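November 20, 2022

Sourdough starter, round 2. Picking up where I left off in June, when the Flirkus flour ran out and I had to stop halfway through the rye comparison. I'm feeding at 100 percent hydration again, equal weights flour and water, and the jar lives on the shelf over the radiator because the kitchen is freezing at night.
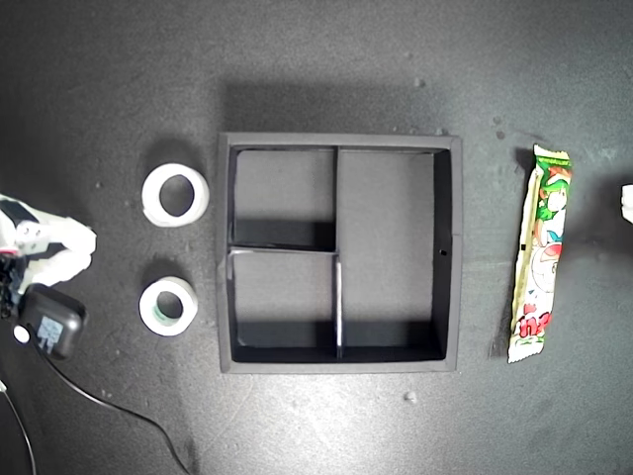
Deividas Rebane
Test baker, Uvia bread workshop

So, the rye jar. It doubled way sooner than the white one, no surprise there, but the smell was sharper than I remember (nail polish, a little) so I gave it an extra feed before bed. The white jar was sluggish all day and then took off while I was washing pans! I'm writing the temperatures on the chart by the sink, please everybody use the same thermometer — the two don't agree and I don't know which one to believe yet.

Mixed one dough from each. Went with the Lauritsen whole wheat for the side flour, 158 grams in each bowl, and held back a splash of water from the rye one. Should've held back more. It was soup by the second fold and I ended up scraping it into a tin and calling it a pan loaf. Tarmo liked it best of anything on the bench, so what do I know.

The white loaf went in round, one slash down the middle, lid on. Good spring, crust a bit pale underneath. I think the bottom stone wants a longer preheat than I've been giving it. Ojārs thinks it's the flour. We'll try his way next time and then mine, same dough, and settle it.

Still to do: order more rye, relabel the discard jar in the fridge, copy the June numbers over from the old notebook.

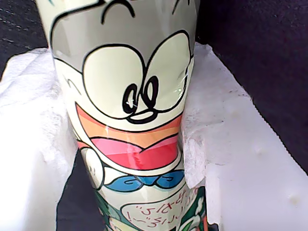 Can I use starter straight from the fridge?

For pancakes or crackers, sure. For bread, feed it and let it get bubbly on the counter first. Ours wants two feeds after a week of cold, and the rye seems happy with one.

Edgars has the oven tomorrow morning, so whatever I shape tonight has to wait till he's out.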